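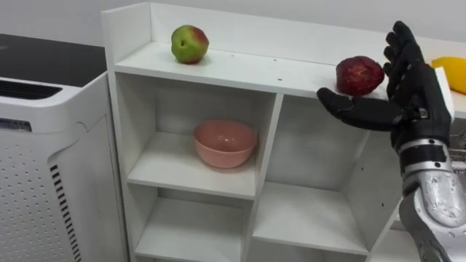

# Preguntas frecuentes sobre el préstamo interbibliotecario

Última actualización: 2026-09-17

La Red de Bibliotecas Olla presta servicio a los lectores de Diltedcombe y Lesbridge. En esta página se recogen las consultas que se reciben con mayor frecuencia sobre el préstamo entre sedes y con bibliotecas ajenas a la Red. Las condiciones completas figuran en el Reglamento de Préstamo, disponible en los mostradores de ambas sedes.

## Acceso al servicio

### ¿Quién puede solicitar un préstamo interbibliotecario?

Toda persona que disponga de carné de lector en vigor y no tenga sanciones pendientes. Los menores de 14 años deberán presentar la solicitud por medio de la persona que firmó su inscripción. Las asociaciones y los centros de enseñanza cuentan con un carné colectivo, cuyas condiciones se detallan más adelante.

### ¿Es necesario residir en el municipio?

No. Basta con acreditar un domicilio, un centro de trabajo o una matrícula de estudios en Diltedcombe o en Lesbridge. Los lectores de paso pueden consultar los fondos en sala, pero no tramitar préstamos externos.

### ¿Tiene algún coste?

El traslado de ejemplares entre las dos sedes es gratuito. Cuando el documento procede de una biblioteca ajena a la Red, el lector asume la tarifa que fije la biblioteca prestadora. Dicha tarifa se comunica por escrito antes de cursar el pedido, que no se tramita sin la aceptación expresa del solicitante.

## Solicitudes

### ¿Cómo se presenta una solicitud?

Puede hacerse a través del catálogo Berisha, con el número de carné y la contraseña personal, o en el mostrador, mediante el impreso 1006. No se admiten solicitudes por teléfono.

En el impreso deben constar el autor, el título y, siempre que se conozca, la edición. Si se trata de un artículo, se indicarán también el nombre de la revista, el volumen y las páginas.

### ¿Cuántas solicitudes pueden mantenerse activas?

Cada lector puede mantener tres solicitudes activas. Una solicitud deja de computar cuando el documento se devuelve o cuando la Red comunica que no ha sido posible localizarlo.

### He encontrado el título en Berisha, pero no aparece el botón de solicitud. ¿A qué se debe?

El botón no se muestra en los documentos excluidos de préstamo ni en los que se encuentran en proceso de encuadernación. Tampoco aparece si la sesión ha caducado; en ese caso deberá identificarse de nuevo. Si el problema continúa, anote la signatura y facilítela en el mostrador.

### ¿Puedo pedir un libro publicado este mismo año?

Con carácter general, las bibliotecas externas no prestan novedades. El lector puede, en cambio, presentar una propuesta de adquisición. Las propuestas se estudian cada trimestre y la respuesta se envía al correo electrónico que conste en la ficha.

## Plazos y recogida

### ¿Cuánto tarda en llegar un documento?

Los ejemplares de la otra sede suelen estar disponibles en dos días hábiles. Los procedentes de bibliotecas externas dependen del centro prestador, por lo que la Red no puede garantizar una fecha. Se recomienda presentar con antelación las solicitudes vinculadas a exámenes u oposiciones.

### ¿Cómo sabré que puedo recogerlo?

Se envía un aviso por correo electrónico. Los lectores que no hayan facilitado una dirección recibirán una carta. El documento queda reservado durante siete días naturales; transcurrido ese plazo, se devuelve a su procedencia y, en su caso, la tarifa externa no se reembolsa.

### ¿Puede recogerlo otra persona?

Sí, siempre que presente el carné del titular y una autorización firmada. No es válida una fotografía del carné.

### ¿Se interrumpe el servicio en algún periodo del año?

Durante la segunda quincena de diciembre no se cursan pedidos a bibliotecas externas. El traslado entre sedes se mantiene, salvo en los días festivos. Las devoluciones cuyo plazo venza en ese periodo se aceptarán sin sanción hasta el primer día hábil de enero.

## Renovaciones, retrasos y daños

### ¿Es posible renovar un préstamo interbibliotecario?

Los ejemplares de la Red pueden renovarse una vez, si no han sido reservados por otro lector. En los documentos externos la decisión corresponde a la biblioteca prestadora. La petición debe realizarse antes del vencimiento.

### ¿Qué ocurre si devuelvo un documento con retraso?

Se aplica un día de suspensión por cada día de retraso y por ejemplar. No se imponen sanciones económicas por este motivo, excepto las que reclame la biblioteca externa, que se trasladan íntegramente al lector.

### ¿Y si lo pierdo o se deteriora?

Deberá comunicarlo cuanto antes y reponer un ejemplar de la misma edición. Si estuviera agotada, la Red indicará una obra equivalente o el importe que corresponda. Rogamos que no se intente reparar el documento con cinta adhesiva ni con cola.

## Centros y fondos especiales

### ¿Qué condiciones tiene el carné colectivo?

Permite retirar lotes para clubes de lectura y actividades de aula por un periodo de dos meses. La entidad designa a una persona responsable, que firma la recepción y la devolución. Los lotes deben devolverse completos y en una sola entrega.

### ¿Se presta el Fondo Local?

El Fondo Local, formado por 4000 documentos, se conserva en la sede de Lesbridge y solo puede consultarse en sala. Los 500 que ya se han digitalizado son accesibles desde Berisha sin necesidad de identificación. Para los restantes puede solicitarse una reproducción parcial, dentro de los límites de la legislación sobre propiedad intelectual.

### ¿Dónde puedo presentar una reclamación?

Las hojas de reclamación están a disposición del público en ambos mostradores. También puede remitirse un escrito a la Dirección de la Red, con indicación del número de carné y de la solicitud afectada.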